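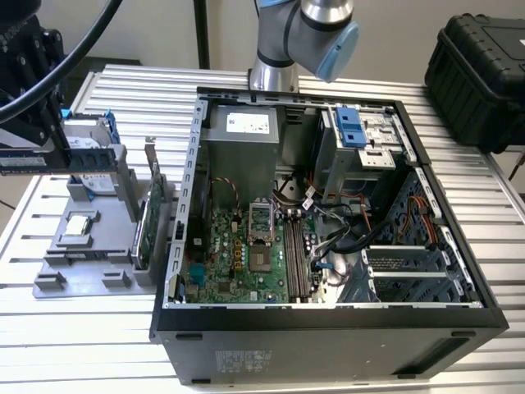
L'Administration des archives d'Orkum porte à la connaissance des habitants la clôture du registre des absents, tenu depuis la crue du mois d'août. Il comptait 296 noms ; 231 ont été rayés sur présentation des intéressés. La machine qui en gardait copie est couchée sur l'établi, ouverte, le support du processeur vide et relevé. Les noms restants seront lus à voix haute au pont de Cletum – une fois à l'aller, une fois au retour. Les absents sont priés de répondre.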